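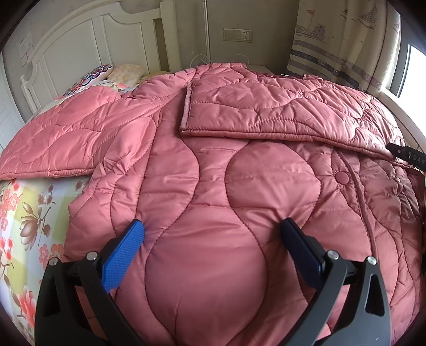 Gripper pads either side of a puff on the pink jacket.

Fixing a Gripper That Lets Go of Puffy Fabric

Skill level: can use a screwdriver. Time: 60 minutes, plus sulking.

The Skilto hand-held gripper folded towels for us all spring without a complaint. Then we moved on to quilted things and it started dropping them halfway through the fold. The log at Lanitz has 676 folds in it, and a depressing share of the recent ones end with the word "slipped," typed by me in various moods.

I blamed the fabric, then the software, then Xuân Lâm, who had been nowhere near it. The fault was two separate things stacked on top of each other, so check both.

1. Lock the trigger before you touch the fingers
The return spring is stronger than it looks. Open the gripper fully, set the lock, and tug the trigger once to make sure it holds. I skipped this and have a blood blister to show for it.

2. Check the zero
Close the fingers on nothing. The readout should say 0. Ours said 5 mm, so the tool believed it was holding a fat pinch of jacket when it had hold of very little. Run the zero routine with the pads touching, then repeat it after a restart. If the number wanders, the encoder clamp is loose.

3. Clean the pads
Nylon is slick, and a textured pad full of towel lint is nearly as slick. Use a dry toothbrush across the grain, then a damp cloth. Do not use hand cream remover, furniture polish or anything else you found under the sink.

4. Check the finger screws
Snug them by hand. A loose finger twists under load and the pads meet at an angle, which lets the cloth squirm out sideways.

5. Change where you grab
Going for the fattest part of a puff feels right and fails often - you pinch air and the shell slides off it. Press down, let the padding flatten, and close across a stitch line.

6. Test it
Do 10 lifts on the same garment and hold each one while you count to five. Any drop means back to step 2. Keep the tool away from snaps and straps for now. Yau's notes on the Itora wrist mount cover snagging, and they are longer than this page.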